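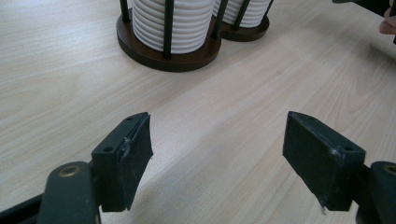
1/ I work in the canteen of Plomidow, a company which makes fittings for windows. I promised some people here to write how it is with the automation in our kitchen, so I will try. It will be a longer thread. My English is from school, please be patient.

2/ First the background. We are 47 people in catering, in two buildings. In April last year the management bought a dishwashing line from Sorensen. It takes the trays from the belt, sorts the cutlery and sends everything through the tunnel. Before, this was the work of my morning shift.

3/ Many of us were afraid. There was a meeting and we were told that no one will lose the job. This was true. But it was not said that the job will be a different one, and I think this should be said at such a meeting.

4/ What became better: my back. I lifted crates of plates for years and in the evening I could not tie my shoes without sitting down. Now I lift very little. I do not miss the crates at all.

5/ What became worse: we talk less. At the old sinks we stood side by side and we knew everything about each other, whose child is ill, who is looking for a flat. Now one person stands at the start of the line and one at the end, and between is a noise.

6/ The line stops when something is put on it wrongly, for example a bowl upside down. Then it shows a code and waits for us. Code 45 is the one I see in my dreams. It means "object not recognised", and it is nearly always a teaspoon.

7/ Now the coffee corner, which many of you asked about. The next step is the small jobs: cups, lids, napkins, the things that are refilled all day. Gotar has the contract for this, and they work with grippers. 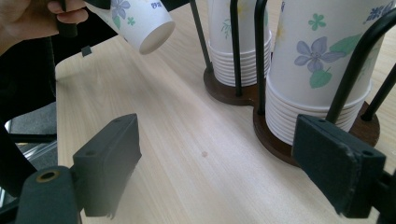

8/ Refilling cups was always given to the newest person, and it was considered a job where you cannot do anything wrong. I thought the same until I had to explain it slowly to somebody from Gotar. You have to take the cup so that it does not get crushed, and paper gives way very easily. Ours are the white ones with the flowers, kept in two stacks between thin black rods, and the rims sit so close inside each other that even I sometimes pull two. With a gripper you must also think how the cup is turned, because on its side it cannot go back on a stack. I never had to think about this, my hand did it.

9/ We use 2000 cups in a good week. So I understand why somebody wants to automate it. I only ask that the people who do the refilling are in the room when it is decided how.

10/ One thing I did not expect. My colleagues who were most against the washing line are now the best with it. They hear from the sound that it will stop. The service technician asks them first, before he opens his laptop.

11/ And about money, as this was also a question. Those of us who learned to clear the faults got 3 per cent more. I find it too little for the responsibility, and I have said so to my supervisor. The answer was that it will be looked at.

12/ The company also gave us a card for Fitness, the gym across the road, because "you will move less now". Some laughed at it. I go there twice a week – it seems I now lift heavy things in my free time.

13/ If your workplace is getting something similar, please write to me what was agreed about training and breaks. Our breaks were planned around the old work, and I would like to bring some other examples when we speak about it again.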